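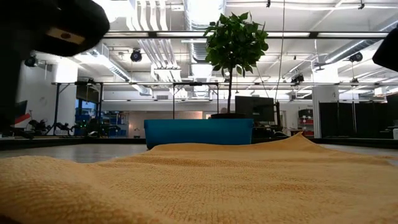

Jinddale Robotics Lab Reports Method for Teaching Two-Armed Robots to Handle Towels

Approach uses failed attempts as training material and cuts the number of new demonstrations needed for an unfamiliar cloth

JINDDALE, December – Researchers at the Jinddale Robotics Lab have published a method that helps robots with two arms learn to flatten and fold towels from a smaller set of human demonstrations. The method, called Lilora, was trained on 2,527 recorded attempts at handling cloth, including 537 that ended in failure.

Cloth is hard for robots because it has no fixed shape. A box looks like a box from any side, but a towel dropped on a table can land in a different heap each time. Corners end up underneath, and a fold in one place can look much like an edge in another. A robot that picks up the wrong layer will often make the heap worse with its next move.

Most current systems learn by copying. A person guides the robot through a task many times, and a computer model learns to match the camera view to the next motion. Attempts that go wrong are usually thrown away before training starts.

Lilora keeps them. Each failed attempt is split at the point where the person guiding the robot marked that it had gone off course. The part before the mark is treated as ordinary training material. The part after it is used to teach a second, smaller model to recognize when a grasp is going badly. During operation, the two models run together. When the second model gives a low score, the robot lets go of the cloth, backs off and looks again before choosing a new grasp point.

"We had a lot of recordings sitting on a drive that we couldn't use," said Mei Pennington, who leads the project. "The robot would grab two layers, or grab the middle of a fold, and we would stop and start over. After a while we wanted to know whether there was anything to learn from those."

The team tested the method on 18 towels that did not appear in the training recordings. They differed in size, color, thickness and weave. The robot started with each towel dropped loosely on a tabletop and was asked to spread it flat and then fold it twice. The comparison system used the same main model, trained without the failed attempts and without the second model.

Lilora finished the full task more often than the comparison system on every group of towels except the thinnest. On thin towels, the two systems performed about the same. The researchers believe thin cloth gives the cameras too little height difference to show where one layer stops and the next begins.

Thick terry towels showed the largest gain. Their folds stand up from the table and hold their shape, which gives the second model more to work with.

Other objects were left on the work surface during testing, and the room around it was not screened off. Anas Belkadi, who designed the tests, said this was a deliberate choice.

"If you clear everything away and hang a plain backdrop, your numbers go up," Belkadi said. "Then you move the system somewhere else and they come back down. We wanted the number we would get in a normal room."

The two arms are controlled through Moltar, the lab's own motion software, which was first written for an earlier project on sorting parts. Moltar plans both arms at the same time and keeps them from crossing above the table. For this work the team added a slow release motion, so that cloth is set down instead of dropped.

The paper also lists several limits. The robot works at a slower pace than a person and pauses each time it lets go and looks again. In a few test runs it repeated that step until the time limit ran out. The method has been tested on rectangular cloth only. Shirts and other garments with sleeves were not part of the study, and the researchers make no claim about them. A towel bunched against another object also remains a problem, as the arms need clearance on both sides to reach a low edge.

The marking of failed attempts was done by hand. Pennington said this was the slowest part of the project and the part most likely to change.

"Two people can look at the same recording and put the mark in different places," she said. "We checked how much that matters, and it matters less than I expected, but it still takes hours."

The next phase will look at whether the second model can place the marks itself, and whether the method carries over to bedding and other large pieces. Sasaki, a commercial laundry equipment firm, will supply used linens for that phase. The firm had no part in the design or testing of the work reported in the paper.

The training recordings, including the failed attempts and their marks, will be released for research use along with the code for the second model. Moltar is not part of the release. Groups that use other motion software will need to write their own connection to it, and the lab has prepared a short guide to the commands required.

Requests for the paper, the recordings or an interview can be sent to the press office of the Jinddale Robotics Lab.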